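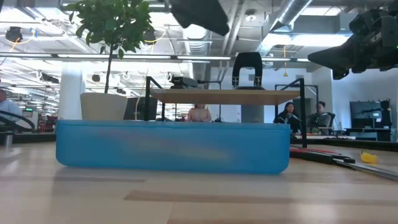

The Blue Bin

My aunt left me a shop's worth of stuff and one blue bin, and it was the bin that caused all the trouble.

I should back up. Aunt Dru ran a mending business called Wulard for most of her life, out of the ground floor of a building down by the canal in Drutport. Curtains, zippers, the occasional wedding dress with a wine problem. When she died she left the sewing machines to my cousin and the lease to me, and the lease had until the end of December to run, and everything inside it had to go somewhere. So I took two weeks off work and drove over with a trunk full of trash bags and a bad attitude.

The first thing I did was buy coffee. The second thing I did was call Aurelio Trujillo, who had rented the upstairs from her for years and had a key.

"You'll want to start with the buttons," he said.

"Why the buttons?"

"You'll see."

I saw. There were jars of them on every windowsill. There were buttons in teacups and in a soup tureen and in the toes of a pair of rain boots. She'd sorted them by some system that lived only in her head, so you'd get a jar that was all green, fine, and then a jar that had leather ones and tiny pearl ones and a big orange thing shaped like a fish, and a label on it that said "Thursday people." I still don't know who the Thursday people were.

I'd found the bin under the cutting table. It was a long, low one, see-through blue like a swimming pool, and it was the only container in the whole place with nothing in it. I put it up on the table on its side so I could wipe it out, and then I got distracted by a drawer of bias tape and forgot about it until Beca showed up.

Beca Bowen had been my aunt's Saturday girl back when we were both teenagers. She was the one who actually learned to sew. I mostly learned to eat the biscuits. She walked in without knocking, took one look at the table, and said, "Oh, you found it. Did she write to you about it?"

"About a bin?"

"That's where the good ones go."

I'd like to say I asked a sensible follow-up question. What I said was, "The good whats?"

So Beca made more coffee (she knew where the filters were, I had been using a sock - a clean one!) and told me. Every year in December my aunt would take down all the jars and tip them out and go through them, and pick out the ones she liked best, and put them in the blue bin. Then she'd close the shop for an afternoon and anybody who'd brought her work that year could come in and take a button. One each. You could rummage as long as you wanted. Some people took it so seriously they brought their reading glasses and a sandwich.

"She did this for how long?"

"Ages. I've got ten of them on a string." And she did, too, she pulled it out of her coat pocket right there. A brown one, a glass one, a little brass anchor. "I was going to ask what you were planning to do about it."

I wasn't planning to do anything about it. I had a man from Eshun coming to give me a price for the lot, jars included, and I told her so. She put the string back in her pocket and said that was up to me, of course, in the voice people use when it isn't.

The man from Eshun came the next morning. He was very nice. He had a clipboard and he walked up and down between the tables and offered me $811 for everything that wasn't nailed down. I'd been hoping for more. I said I'd think about it, and he said don't think too long, and then he picked up the bin and turned it over and said, "I can't take this, though, it's got writing on the bottom."

I hadn't looked at the bottom.

It was laundry marker, mostly rubbed away, a column of years going back and back with a number beside each one. How many people had come. The early ones were small, nine, twelve, seven. They got bigger. One year had a snowflake drawn next to it and only four, and underneath she'd written "worth it." At the end of the column she'd added the whole thing up, the way she added up everything, and drawn a box around the answer. 1,071.

I took it over to the window and checked her math. It was right. She was always right, it was very annoying.

"So that's a no on the bin," the man said.

"I think it might be a no on the buttons," I told him, and he sighed and crossed something out and offered me a lot less for the rest, and I took it.

Beca and I spent three evenings tipping out jars. We argued about nearly everything. She thinks a good button has to be old, and I think a good button has to be something you'd be sorry to lose down a drain. Aurelio came down and sided with whoever had spoken last, and ate the sandwiches, and turned out to have very strong feelings about toggles. The orange fish went in. I wanted to keep it back for myself, and Beca said if I wanted it I could stand in line.

We put a card in the window with a time on it, three o'clock, and that was all the advertising we did. I figured we'd get Beca's mother and maybe the mailman.

By ten past I couldn't get to the coffee pot. There was a woman who'd driven in from two towns over with a coat my aunt had relined, and she wanted me to feel the lining, so I felt the lining. There was a boy who wanted to know if you could swap if you changed your mind. (I made up a rule. You can swap until you reach the door.) Beca stood at the end of the table with the laundry marker behind her ear, making little tally marks on the back of her hand.

I did stand in line, for the record. I was almost at the front when the boy reached in up to his elbow and came out with the fish.

He looked at it for a long time. Then he looked at me, and I must have had a face on, because he closed his hand and went straight out the door.

I took a green one.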